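Progress report, second period
Project: Safe working rules for small gripper cells
Prepared for Skerent by Declan Coughlan, Grornham workshop

Dear colleagues,

In this period we finished the first draft of the cell rules and started to use them in our daily work with the basket task. The draft has 63 rules. Most of them are short, and each one has a named person who checks it. 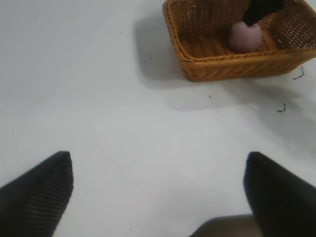
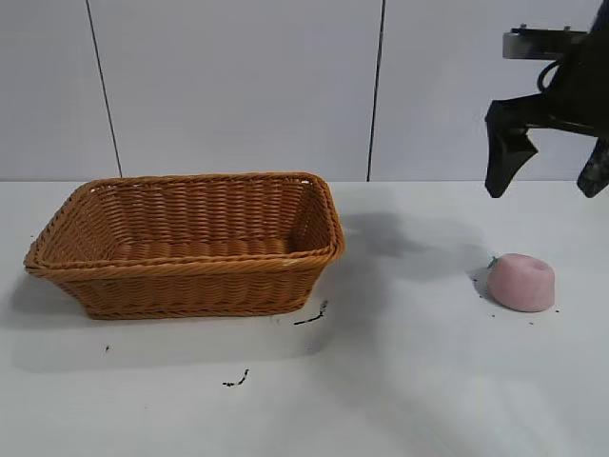

Who may change a rule when the work shows that it is wrong?
The operator may stop the work at any moment, but the text of a rule is changed only by the person who is named beside it, after a second person has read the change. The old text stays in the log.

Work done

The start check is now one page. The operator confirms the stop button, the speed limit and the free area near the arm, and signs before the first run of the day. In the last report I wrote that this check was too long, and two operators had skipped parts of it. We removed the items which belong to the weekly check.

We made 600 logged runs under the draft rules, from the 2,000 which are planned for the whole project. Every run has a line in the log with the rule version, also when the run was stopped by hand. I ask that stopped runs are never deleted, even if the reason looks trivial.

The rule for cleaning the table was not clear. It said "clean when needed", and each person understood this differently. The new text says that the surface is wiped before each shift and that small threads and crumbs are removed at the same time.

Open points

The Sosa team has not yet sent comments on the chapter about hand access. Without them I cannot close rules 40 to 46. We have agreed to speak on Thursday.

The naming of the log files is still different between our site and Drurkus. It makes the comparison slow, and I would like to have one decision from your side.

Next period

We will make 800 more runs and train two new operators with the draft only, with no spoken help, to see which rules are difficult to understand. The second draft should reach you in July.

Declan Coughlan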